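Search the archive
Search this list Go

[kitchen-edges] Re: Knife block slots: angle, drying, and whether any of it matters

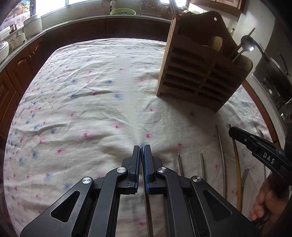 1. Summary for those reading in digest form

Slot orientation matters more than slot material. Moisture matters more than either. The figures I posted in October for the upright blocks stand, with one correction in section 3. The remainder is a reply to the message from the Trirmont address, quoted in part.

> I have gone through two blocks in the last few years and I am
> not convinced the block has anything to do with how fast my
> edges go off. The usual claim is that drawing the blade across
> the bottom of the slot dulls it. My slots are vertical, I pull
> the knife out spine first, and I still have to sharpen the
> petty every couple of weeks. The bread knife is fine, but the
> bread knife is always fine.
>
> Second question. The inside of the slots smells musty. Is it
> worth trying to clean them, or should I just go to a magnetic
> strip and be done with it?

2. Edge contact

Pulling out spine first helps only if you also put the knife back that way. Most people are careful on the way out and careless on the way in. The tip enters, the heel drops, and the last inch or so of travel is on the edge. On a vertical slot the whole weight of the knife is behind that.

A simple check: color the last millimeter of the edge with a permanent marker, both sides, let it dry, and put the knife away and take it out ten times as you normally would. Look at it under a bright lamp. If the ink is gone in one patch near the tip, you are touching down on entry. If it is gone along the full length, the slot is too narrow or the blade is riding on its edge. If the ink is intact, the block is not your problem and you should look at your cutting board.

Horizontal slots take most of this away. The blade lies on its flat and the edge faces sideways into clearance. The cost is that the side of the blade will pick up fine scratches in time, and polished finishes will show it. I consider that a fair trade. Others on this list do not, and we have had that thread.

For the petty in particular, I would suspect the board first. You mentioned glass in an earlier post. If that is still in use, replace it before spending any money on storage.

3. Correction to the October figures

I gave the slot depth of the older Gelton upright block as 140 mm throughout. It is 140 mm in the front row only. The rear row is deeper. This changes nothing for short blades, but a long slicer will not bottom out in the rear row, so the remark I made about tip damage applies to the front row alone. Anyone who copied the table into their own notes should fix that line.

I also wrote that the Kołodziej block has a slot width of 2 mm. That is the narrowest slot. The others are wider, and I did not record them properly at the time. Treat that row as incomplete.

4. Moisture and the smell

A musty smell means water is going in faster than it leaves. The wood is open end grain at the bottom of many slots and will hold water for a long time. Wiping a blade with a towel leaves a film near the heel and bolster, and that film ends up in the block.

The procedure I use:

- Empty the block and turn it upside down over a sheet of newspaper. Tap it. Expect crumbs.
- Run a dry bottle brush or a thin strip of coarse cloth through each slot. Work it on a skewer if the slot is tight.
- Wet the brush with hot water and a very small amount of dish soap. Do not fill the slots.
- Follow with a brush dampened in plain water, then one dampened in white vinegar.
- Stand the block upside down on two spoons so that air can get underneath. Leave it for 7 days. Overnight is not enough. The outside will feel dry long before the inside is.
- Oil the outside only. Oil in a slot stays sticky and collects dust.

Do not put the block in an oven. One member did this at a low setting and the glue lines opened. Do not use bleach on it either.

If the smell is still present after a full week of drying, there is growth inside the wood and I would throw the block out. A lamp shone down the slot may show dark patches, but a clean look from above proves little.

5. Magnetic strip versus block

The strip dries better, costs less, and lets you see what you have. Against it: people snap the knife onto the strip edge first, which does the same damage as a vertical slot, and bare steel strips can chip hard, thin edges. If you go this way, get one faced with wood, touch the spine to it first, and roll the blade flat. Reverse the motion to remove it. The Ikar strip is adequate once the supplied screws are replaced with longer ones. The adhesive version came off my tile.

In a house with small children I would still choose a block, pushed to the back of the counter.

6. Sharpening interval

Every couple of weeks on a petty in daily use is within the normal range for soft stainless, and a few strokes on a ceramic rod should stretch it. I finish mine on a 2,000 grit stone and stop there. Going finer gave me an edge that slid on tomato skin. If your edge feels sharp after the stone and is gone in two or three days, you probably left a burr. Check for it by drawing the edge lightly along a cotton ball. Fibers will catch on one side.

I would run the marker test before buying anything. Please post the result with the blade length and the slot orientation, so that it can go in the table.

--
Sent to kitchen-edges. Reply to the list, not to the sender. Trim your quotes.

Recent messages in this list
Re: Re-gluing a split handle scale
Walnut or beech for a drawer insert
Re: Flattening stones on drywall screen
Serrated knives: send out or do at home
Re: Re: Camellia oil going gummy in summer
Board thickness and warping

Get the weekly digest by email. Enter your address to subscribe. You can unsubscribe at any time.

This archive uses cookies to remember your display settings. Accept Decline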